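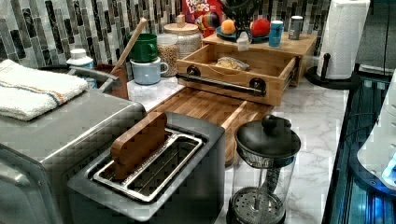 White marble with soft grey veining, in everyday use.

Rirnis Worktop Sealer for Marble and Limestone
By Goltix
Product code 2180
Sizes: 250 ml, 700 ml

Marble is a beautiful, expensive, slightly thirsty rock, and you have put it in the one room of the house where people slice beetroot. We don't judge. We sell sealer.

Rirnis is a water-based sealer that soaks into polished or honed stone and slows down whatever tries to follow it in. Red wine, turmeric, coffee and oil sit on the surface for a while looking foolish, which gives you time to find a cloth. Leave them there overnight and they will get in eventually. It's a sealer, and it has its limits like the rest of us.

What it won't do
Please read this bit before ordering, as it accounts for most of our returns.

Rirnis won't stop etching. Etching is the dull mark you get when something acidic (lemon, vinegar, tomato, most bathroom sprays) eats the polish. It's a change to the stone itself and no soak-in sealer on the market prevents it, whatever the label says in large friendly letters. It won't fill scratches or chips. It won't bring up a shine you never had. It won't lift a stain that is already there, and in fact it will help to keep it, so deal with stains first. Our Akon poultice powder is the thing for that, and it's sold separately because it's no use to you if your worktop is clean.

Which size?
The 250 ml bottle does a small galley kitchen with two coats. The 700 ml bottle does a larger kitchen with an island, or a small kitchen owned by someone who pours generously. Once opened, use it within the year. We've had reports of people finding a half-full bottle from the previous decade and giving it a go. It had the texture of yoghurt.

Before you start
Clear the worktop. All of it. Sealing neatly round the kettle leaves you with a kettle-shaped patch that you'll only notice when you buy a smaller kettle.

Wash the stone with warm water and a drop of pH-neutral washing-up liquid, rinse twice and dry it. Then leave it overnight. Stone that feels dry often isn't, and sealer put on damp stone goes cloudy.

Try a hidden patch first. Rirnis is meant to leave the colour alone, but darker limestones can deepen by a shade.

Putting it on
Wipe on a thin, even coat with the lint-free pad from the box. Work in sections the size of a tea tray.
Wait 5 minutes. Top up any spots that have drunk it all.
Wipe off every trace of the surplus with a clean dry cloth. If it feels tacky, you haven't finished wiping.
Leave for two hours, then do it again.
Keep water off for 22 hours after the second coat. A good evening for a takeaway.
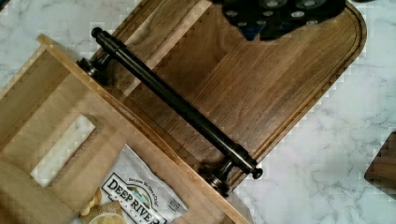 Dark walnut board with a juice groove, on white marble.

Living with it afterwards
Use a board for anything that stains and for anything sharp. Put a mat under oil bottles, which all drip, including the ones sold as non-drip. Wipe with water, or with water and a little neutral soap. Skip bleach, descaler and any cream cleaner with grit in it.

To see whether it's time to reseal, drip a spoonful of water on the stone and come back after a quarter of an hour. If there's a dark patch under the drop, reseal. Most kitchens want it once a year. Keen cooks may find the bit by the hob wants it sooner.

In the box
One bottle, one applicator pad, one instruction leaflet in type you can read without going to find your glasses. Gloves aren't included. Wear some anyway.

Not suitable for
Quartz composite, laminate, porcelain, glass, or granite that has been resin-treated by the supplier. It will sit on top and smear. If you aren't sure what your worktop is, try the water drop test above, or ask whoever fitted it.

Customer comments

"Bought the small bottle, should have bought the big one. The finish is invisible, so my husband thinks I've spent a morning doing nothing. The water beads up nicely though." Nisha Katiyar

"Does what it claims. I lost a star's worth of patience at the overnight drying and then again at the 22 hours. The leaflet was rude about my kettle." Pankaj Singhal

Delivery and returns
Sent by ordinary post in a padded carton. Unopened bottles can come back within 30 days. Opened bottles can't, unless they've leaked or arrived frozen, which happens to a few every winter. Please keep stock indoors, away from frost.

Also in this range
Akon poultice powder for old stains
Bajpai honing pads for light etch marks
Rirnis spare applicator pads, pack of three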